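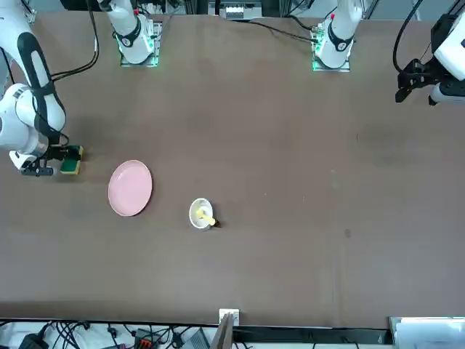 4. Setting up the Fuvia table organ

The Fuvia is a single-manual practice organ and needs a firm, level surface before it is connected to power. Any sturdy table will do if the whole base fits on it with room to spare. A large flat tabletop with a matte finish, like the brown one shown, suits the rubber feet well. Clear away any tableware first. Glossy tops may need the felt mat (part 2497).

18 shares | 8 comments

4.1 Placing the organ

1. Lift the organ out of its case with two people, one at each end. Do not lift it by the key cheeks.
2. Set it down with the stop tabs facing the player and the sockets facing the wall.
3. Press lightly on each front corner. If the organ rocks, turn the adjustable foot at that corner until it sits still.
4. Plug the pedalboard cable into the socket marked PED and tighten the collar by hand.

CAUTION: Never connect or disconnect the pedalboard while the organ is switched on.

Note: Leave the organ in the room for an hour before playing if it has travelled in a cold vehicle.

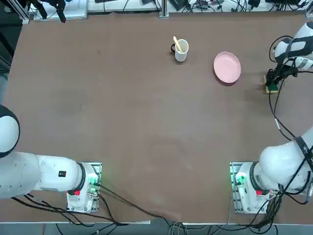 White mug and pink plate on the tabletop.

Keep drinks well away from the keyboard. Liquid between the keys is not covered by the warranty.

4.2 First sound check

1. Turn the volume dial fully to the left, then switch on. The centre light changes colour from amber to green when the organ is ready.
2. Draw the 8' Gedackt and play every key from the bottom up, raising the volume slowly.
3. Cancel it and draw the 16' Bourdon. Play each pedal in turn.
4. If a note is silent or keeps sounding, switch off, wait one minute and repeat the check.
5. Choose a temperament with the TEMP button. The factory setting is equal temperament.

Note: The 16' stop is weak through the built-in speakers. Use headphones or an external speaker to judge it.

If a fault remains, write down the stop and the key, then contact Yvonne Gosling at the Isaksson service desk.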